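Skenstead Workshop Notes
Trying Out Grippers at the Kitchen Counter

Members comparing grippers in the simulated kitchen are asked to follow the tips below before lodging results with Milovan Ivanov. They apply equally to the Prodberg and Pulell controllers.

Set out small items along the length of the counter, with gaps between them. Leave both grippers empty until the first run is logged.
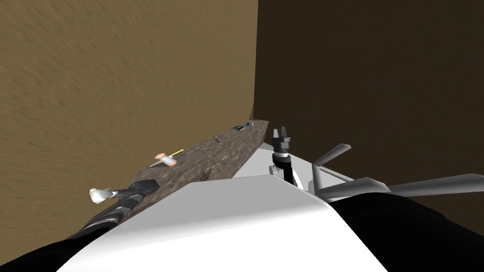

Small items spaced along the speckled counter, with the right gripper open.

Holding a thick rod

Choose a grip by shape before adjusting force. A long cylinder may be pinched between flat fingers at an angle, provided the same angle is used for each controller. Begin at 50 per cent closing speed and do not go to 100 until the lower setting has been recorded. Note any other item lying behind the rod, such as a knife, as it may confuse the wrist camera's colour settings.

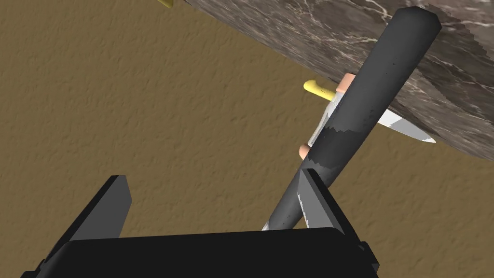
Checking the open position

Open the fingers fully between runs and turn the gripper towards a plain wall. Compare the shade of the two inner faces in the wrist view. 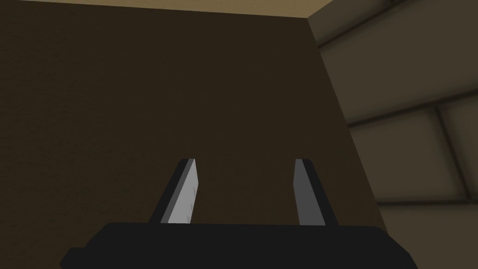
Record the finger opening at the start and finish of each set. A Sethi profile should be reloaded after 90 runs, and the log closed at 104. Completed logs are due at the end of August and should state which controller was used.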